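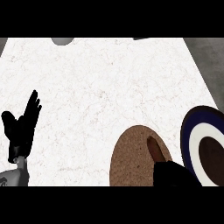 Skakine Kitchen Pack, reviewed after nine weeks

I bought the Skakine pack in January, when Khôi Trịnh at the Bukivach lab got tired of hearing me complain that our two-armed policies only ever practised on grey boxes. It's a set of simulated worktops, crockery and table bits for training robots with hands, and it drops into the simulator we already use. The licence lets you run 200 copies at once, a number I've yet to trouble on our hardware.

The good news first. The marble is lovely. It's better than my own worktop, with thin veins that wander off in a convincing way, and somebody has clearly cared about the cork mat, speckles and all. The plates have rims and proper colours. After two years of boxes I felt I'd moved somewhere nicer.

Contact is decent too. Multi-fingered hands are a pain to simulate, and in the older Villa pack they used to sink into the table up to the knuckle whenever things got busy. Skakine's fingers stay on top of surfaces, mostly. We ran 3,000 episodes of mat and plate handling and threw out fewer than I'd feared. The mat is still the awkward one: it's flat, it's round, and our left hand would sooner wave at the ceiling than help.

Now the grumbles. The default camera letterboxes everything, so you get a black band top and bottom, and whatever sits at the near edge of the counter loses its lower half. You can change it in the config, on a line the manual doesn't mention. Eirini Giannakopoulos found it for us by reading the source, and has been unbearable since.

Randomised layouts also like to shove plates right up to the side of the counter. Fine if you want hard cases. Less fine when you want an ordinary dinner.

Support is one man, Kvido Charvát, who answers fast and writes as though each word costs him money. My longest reply was "fixed in next one". It was, to be fair.

Worth having if you've got two arms and nothing for them to do. If you only run a parallel gripper, the Brurel set is cheaper and you won't miss the fingers. I'd knock off a star for the manual, then put half back for the cork.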